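Questions we get asked about the Trultus Track walks

I'm Eldana Degefa and I run the guided walks on the Trultus Track, which means your emails land with me. I've pulled together the things people ask most. If yours isn't covered, send it through and I'll add it (last updated January 6, 2021).

How far is it, really?

The full loop is 71 kilometres and we do it over five days. The signpost at the Lenuris car park has a different figure on it, but that one was painted before the river section got moved. Day three is the big one. You climb 584 metres before lunch, then it's mostly flat along the tops, and I promise the view of the lake makes up for your calves!

Do I need to be super fit?

You need to be comfortable walking all day with a pack, two days running. Marathon runners have struggled with us and grandmothers have danced into camp, so I don't set a fitness test. Go and do a few hilly day walks near home with your pack loaded, and if your knees complain, ring me and we'll talk about the short version.

What does it cost?

It's $1598 per person for the five days, or $415 for the weekend taster, which goes out to Skokivetti Hut and back. Both include huts, dinners, breakfasts and the shuttle from town. Lunches are yours to sort out. (Everyone has such strong opinions about lunch that I gave up trying.)

What about water and cups?
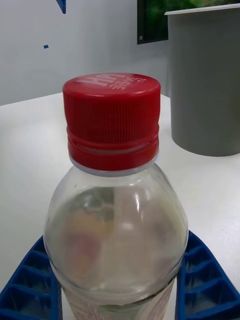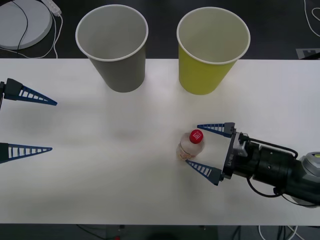
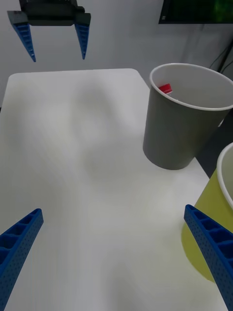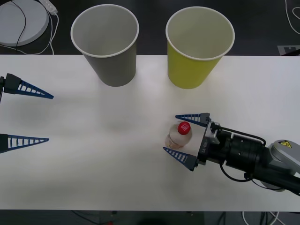
Every hut has a rainwater tank, and I'm happy drinking from all of them except the one at Eklund, where we boil it first. Bring enough bottles to carry two litres between huts. A fancy bladder with a hose is lovely, but a plain plastic bottle with a screw cap does the job too, and it's a whole lot easier to fill under a slow tap. Paper cups like the grey one and the yellow-green one are fine for a cuppa at the car park, but please leave them in town. We carry all our rubbish out, and a proper mug will keep your tea warm a lot longer up there.

Can I bring my dog?

Sorry, no. It's national park the whole way round and the rangers are strict about it. There's a good kennel in town and I can give you the number.

What happens if it rains?

We walk! Bring a real raincoat, with a hood, and dry socks you refuse to touch until you're in the hut. If the river's up at the second crossing we take the high route, which adds an hour or so. I've only had to turn a group around once, in June, when the wind on the tops was too much for anybody.

Is there phone reception?

There's a bit on the saddle if you stand near the cairn and face east. Otherwise no. I carry a satellite phone for emergencies, so tell whoever's at home that you'll call them when you're back in town.

Can I come on my own?

Yes please, lots of people do. Bunks are shared, so bring earplugs.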